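Forums > Data Modeling > Graph Databases > Bus routes as nodes or relationships?

Bus routes as nodes or relationships?

cledwyn_r
I'm loading the timetable for our county bus network into Firkovine and I'm stuck on the model. There are 60 stops in the first batch and 6 routes. Right now each stop is a node and each hop between two stops is a NEXT relationship with the route number as a property. It works for "how do I get from A to B" but it gets ugly when I ask for every stop on route 5 in order, because the query has to filter every relationship by a property.

Should the route be its own node? I've read two tutorials and they do opposite things.

mgronow
Make it a node. A route has a name, an operator, a start date and a fare zone. Once something has that many facts of its own it doesn't belong in a property on a relationship. You'll end up copying the operator name onto every hop.

flurina_reis
I'd hold off. What questions do you need to answer? If all you ever want is paths between stops, a relationship with a route property is fine and the queries are shorter. You can index relationship properties in Firkovine. Did you?

cledwyn_r
I did not. I didn't know you could.

I need three kinds of query: shortest trip, all stops on a route in order, and which routes share a stop. The last one is for the planning office and they ask for it a lot.

mgronow
Then you need route nodes. "Which routes share a stop" is two hops if you have (Route)-[:CALLS_AT]->(Stop). With your model you have to collect distinct property values off every relationship on both sides of the stop.

flurina_reis
It's one line with DISTINCT. I don't think that's a reason to rebuild everything. 60 stops is tiny, any model will be fast.

mgronow
It's tiny until he loads the other depots. I've had to redo this kind of import after the fact and it cost me most of April.

osianp
There's a third option, and it's what we use for Plistadow. Put a node in the middle for each call: (Route)-[:HAS_CALL]->(Call)-[:AT]->(Stop). The Call holds the sequence number and the scheduled time, and calls on the same trip are chained with NEXT. It's more nodes but you can do all three of your queries, and a bus that visits the same stop twice on one loop doesn't break anything.

The loop problem is real, by the way. If you have a sequence number on CALLS_AT and the bus passes the station at the start and the end, you need two CALLS_AT relationships between the same pair of nodes. MERGE will fold them into one unless you put the sequence number in the MERGE pattern.
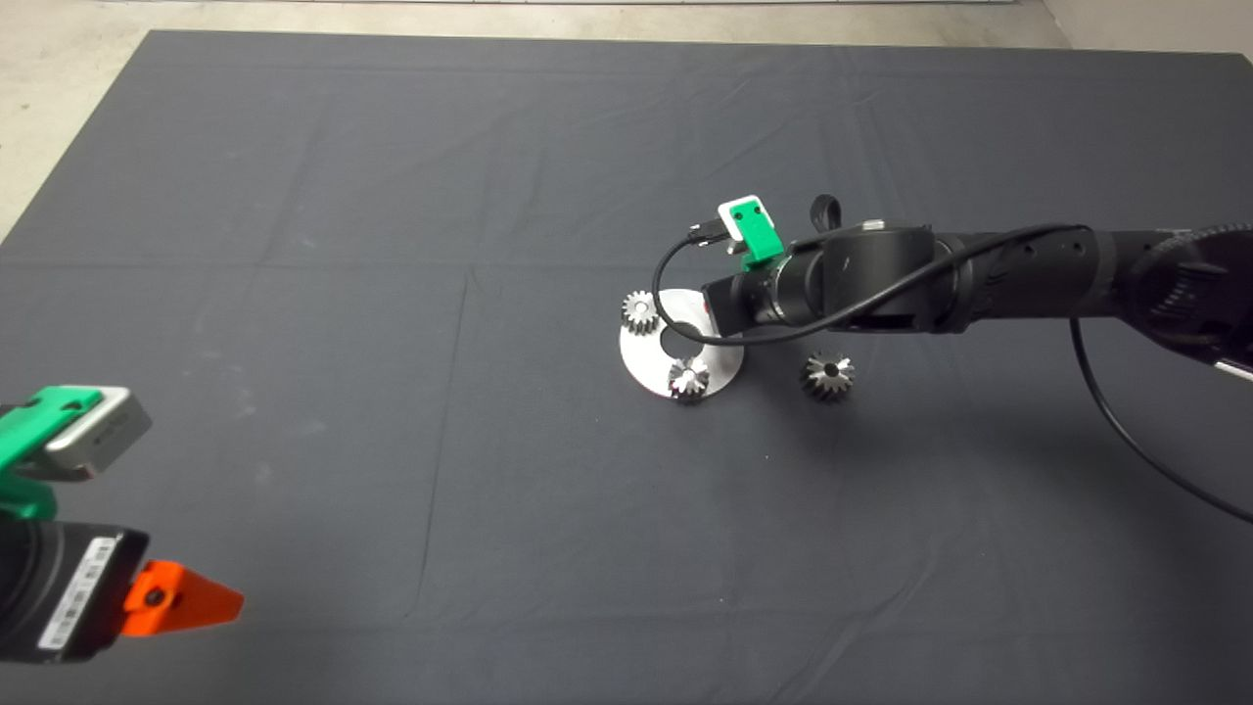 Steps for the Call model

1. Load the stops first, one node per stop code. Put a uniqueness constraint on the code before you load, not after.

2. Load the routes, same thing, constraint on the route number.

3. Load the calls from the timetable file. Build an ID from route, trip and sequence so you can run the import twice without doubling up.

4. Chain the calls. Sort by trip and sequence, then create NEXT between each pair. Do it in batches of 100 trips if you're short on memory.

5. Check a route by hand against the printed timetable. I use the one with the most odd turns.

flurina_reis
That's a proper timetable model and I agree it's the right one if he needs times. He hasn't said he needs times. Cledwyn, do you?

cledwyn_r
Not now. The planning office might want "last bus before 6 p.m." at some point.

flurina_reis
OK, then I'll give in on the relationship model. I'd still start with mgronow's version and add calls when somebody asks for times. Half the imports I see have twice the nodes they need.

mgronow
If two of the routes are loops he'll hit the double visit thing right away. Are they?

cledwyn_r
One is. It starts and ends at Powell Street and also goes past the hospital twice – once in each direction.

mgronow
Then go with Osian's.

branwen_j
Moderator note: I moved this from General. Also, the Mematow importer can do step 4 for you if the file has a sequence column, see the sticky. It doesn't handle trips that run past midnight, so check those separately.

cledwyn_r
Thanks all. I went with the Call nodes. Steps 1 to 3 are done and the shared stops query gives the same list the planning office has, apart from one stop which is spelled two ways in the source file. I still have to chain the calls. Our trips past midnight are written as 24:10 and so on, would that cause trouble?

osianp
Yes, if you store it as a time. Store it as minutes from the start of the service day. 24:10 becomes 1450 and sorting works.

flurina_reis
Agreed on that one. Keep the original text as a second property too.

Related threads
Uniqueness constraint fails on import, duplicate stop codes
Firkovine: index on a relationship property not used
MERGE or CREATE for large files
Modeling opening hours
Shortest path with a limit on changes

Contact the moderators | Forum rules | Back to top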